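Towel bar pulling out of drywall - anchors or blocking?

stodevar_dan
Second bar in two years has worked loose in the upstairs bath. Half-inch drywall, plastic cone anchors from the package, no stud at either bracket. Both holes are now oval. Do I patch and use toggles, or open the wall and put in blocking?

Padlow212
Toggles. The cone anchors sold with most bars are not meant for side load. Fill the old holes, shift the bar 2 inches up or down, drill fresh.

gridline
Disagree. Toggles hold the screw, but the paper face still crushes under the bracket when someone leans on the bar. Blocking is one evening of work plus mud and paint. If you have kids, do it once.

Padlow212
A towel bar is not a grab bar. Mine have been on toggles for five years with no movement.

hegedus_tile
Bracket shape matters too. A wide plate spreads the load, a small round one digs in. Ours has square plates, mounted with toggles on the left and a stud on the right. 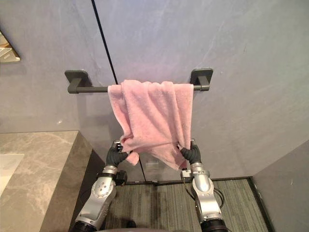
Dark gray bar, rounded-square plates, pink towel on it.

Check that the set screws are tight as well. A loose bracket feels a lot like a failed anchor.

stodevar_dan
Set screws were tight. The anchor turns in the hole.

gridline
Then the drywall around it is gone. Cut back to the nearest stud and screw a 2x6 flat between the studs.

Padlow212
Or put one bracket on the stud and a toggle at the other end. Saves a 45 minute cut and a week of sanding dust.

stodevar_dan
Stud is some 5 inches left of the old bracket. Moving the bar over still clears the door, so I'll try that on Wednesday and keep the 2x6 in reserve.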